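Stonora Oral History Project: where we are in December

Hi Oliwia, this is our second update on the Ikbridge grant, and I've tried to keep it shorter than the last one!

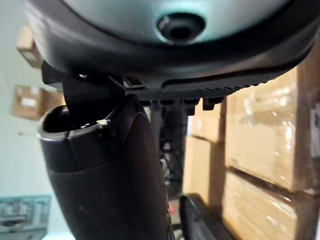
Interviews

We've now recorded 17 people, mostly folks who worked at the old Cosa mill or had a parent there. The longest one ran a little over three hours (we stopped for soup) and I could have listened all night. We still have 8 names on the list, and two of those are snowbirds, so they'll have to wait for spring.

Transcripts

Slower than I promised you, I'm afraid. Eleven are typed up and checked. The mill words are what trip us up, and half of them are spelled three different ways in the old payroll books. I've started a word list and it's already four pages long.

Money

We've spent $1,771 so far, nearly all of it on typing and on gas for the drives out to Sowa. I'd like to move what's left in the printing line over to typing, if that's okay with you. The booklet won't go to the printer before summer anyway.

What's next

A listening evening at the library in January, 7 p.m., with short clips and coffee. Please come if the roads are decent! I also need to chase up release forms from the first batch, as 3 are still missing signatures.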